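Print this page | E-mail this page

Gripper comparison - minutes of the Friday meeting
Present: Meenakshi Arumugam (chair), Huw Ruddock, Mali Parry. Apologies: Amber Hermans.
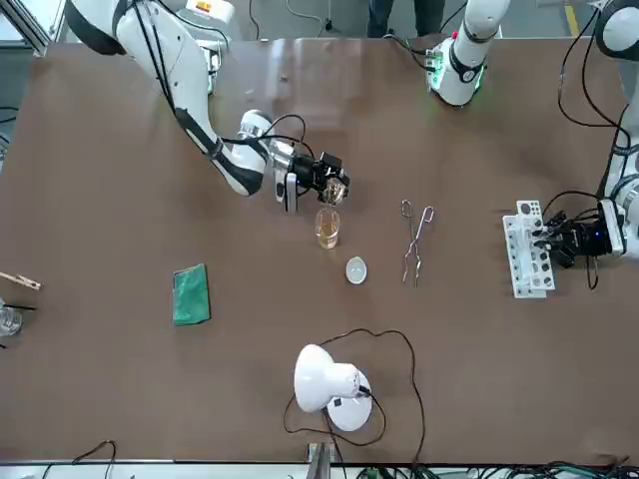
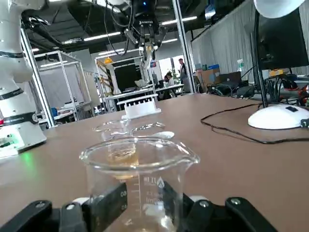
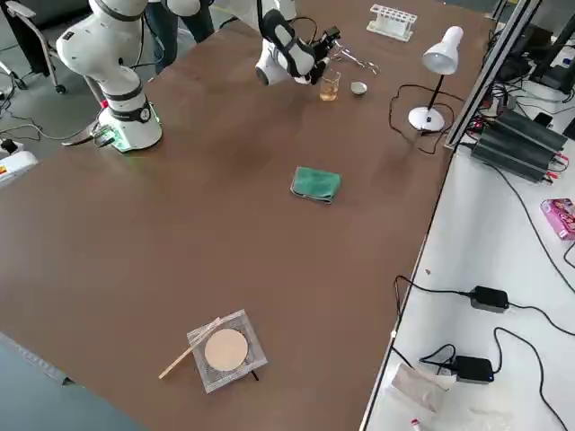
1. Pouring task. Huw reported 216 runs with the Dralum fingers and 100 with the Cluler set. He prefers Dralum for small glassware. Mali said the amber liquid in the glassware is easy to pick out on camera - she wants it kept for all runs. Agreed.

2. Wrist camera. Exposure still drifts. Huw to try the new controller settings.

3. Next meeting Friday, 11 a.m.

Print | E-mail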